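Filed under: Out & About / Gadgets / Robots

An open afternoon at Leinonen, Girkville
January 12, 2023

The parking lot at Leinonen holds 30 cars, and I got the last space by being ruder than a man in a van. Inside there was coffee, a sign-in sheet, and the Olus kit, which the company would like you to rent by the month and use to teach a robot how to pick things up. You hold the gripper in your hand, do the chore yourself, and the recordings go off to Skarkberg to be turned into something a robot arm can follow.

The brochure promises "a natural extension of the hand." My hand has never had that much hardware on it, but I got used to it faster than I'd like to admit. The two fingers end in dark blue pads, and squishy things are the test they steer you toward. There was foam, there was plush, and there was a fuzzy yellow knitted character with white spots that I became fond of.
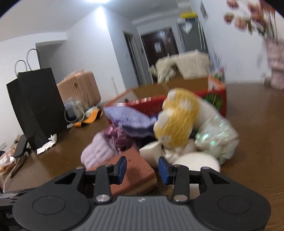 One visitor from a packing firm wanted to know what happens after 1000 grabs, when the wrist gives out before the battery does. The answer was that you take turns. I wrote that down.

Pricing took some digging. The kit is $2632 to buy, or $49 a day to rent, and the processing is extra – "depending on volume," a phrase I last heard from my plumber. Setup help is by phone only until October.

Would I rent one? For a week, yes. I'd want a second pair of pads in the case and a manual that doesn't start on page nine.

Comments (2)

packrat_jo: Does the rental price include shipping? Their site won't say.

Dell44: We tried it on bagged salad. Bring your own table.

Contact | Copyright 2023 | Back to top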